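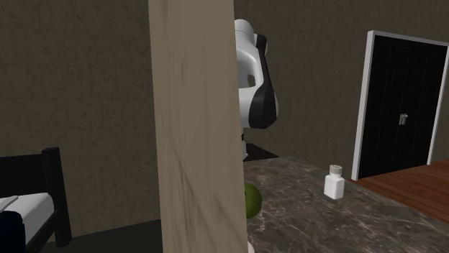 Wirketti 2 is a simulated evaluation suite for manipulation policies, released by Dradunlow in June. It supplies household scenes, a single arm with a gripper, a set of pick and place tasks, and a scoring method the authors call paired-seed evaluation. I ran it on one workstation over several weeks. The review covers the scoring method first, as the scenes are mostly there to support it.

The problem it addresses is familiar. Two policies are each run on a batch of randomized scenes, the success rates differ by a few points, and the difference is reported as a result. Much of that gap can come from scene sampling. Wirketti fixes the sampling. Every policy sees the same list of seeds, each seed determines object poses, textures, lighting and camera placement, and the comparison is made seed by seed. The output is a table of agreements and disagreements with a confidence interval on the difference.

I compared two checkpoints of the same policy, trained on identical data and differing only in action chunk length. With independent sampling and 210 episodes each, the interval on the difference included zero. With 210 paired seeds it did not. Going to 1000 seeds narrowed the interval further and left the ordering unchanged. That is the main claim of the accompanying report, and in my setup it held.

Scenes are kitchens and mixed rooms with hard materials: veined stone counters, rough plaster walls, plank floors. Textures are busy, and the weaker checkpoint lost most of its episodes on dark, mottled counters when the target was also dark. A green fruit on brown-gray marble is a fair test of a policy that has learned to look for contrast. Small bottles, long-handled utensils and fruit share the counter with the target, so wrong-object grasps do occur and are logged as their own failure type — a sensible choice, and one I would like to see in other suites.

Wrist and external views are both available. The wrist view keeps the fingers in the picture along the bottom.

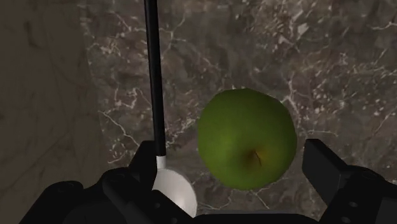 Omar Matar wrote in after reading a draft that the pairing only helps if the two policies fail on overlapping seeds, and that with very different architectures he saw almost no reduction in variance. He also asked whether the seeds remain valid after a physics update.

On the first point he is right, and the documentation should say so more clearly. Pairing removes the variance the two policies share. If one fails on cluttered scenes and the other fails on reach, there is little to remove. I tested a second pair, my chunked policy against the Kuster baseline that ships with the suite, and the paired interval was only slightly tighter than the unpaired one. It was never wider in my runs.

On the second point, seeds are tied to a version hash. The loader refuses to mix hashes unless a flag is set.

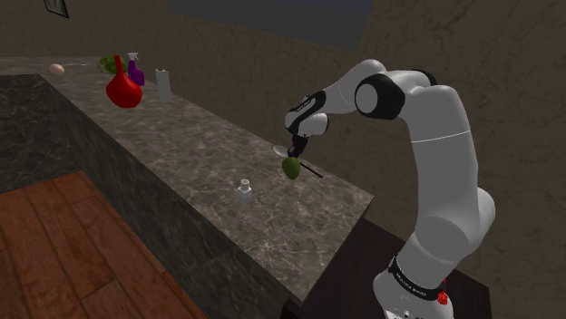
Contact is the weaker half of the package. Round objects held near the fingertips slip at grip forces that I would expect to be adequate, and lowering the time step changes the slip rate. Rankings were stable across the two time steps I tried, but absolute success rates were not, and I would not quote them against hardware.

Setup took an afternoon. The installer assumes a recent driver and gives an unhelpful message when it finds an older one. Rendering three views per step is the bottleneck; dropping one external camera roughly doubled throughput on my machine. Logs are plain text files. The Vurkusow plugin for replaying failed episodes works, except that it resets the viewpoint each time a new episode is opened.

Recommended for comparing checkpoints within one model family. For comparisons across families, budget the full 1000 seeds and check the disagreement table before reading the headline number. Version tested: 2.0, with the default asset pack.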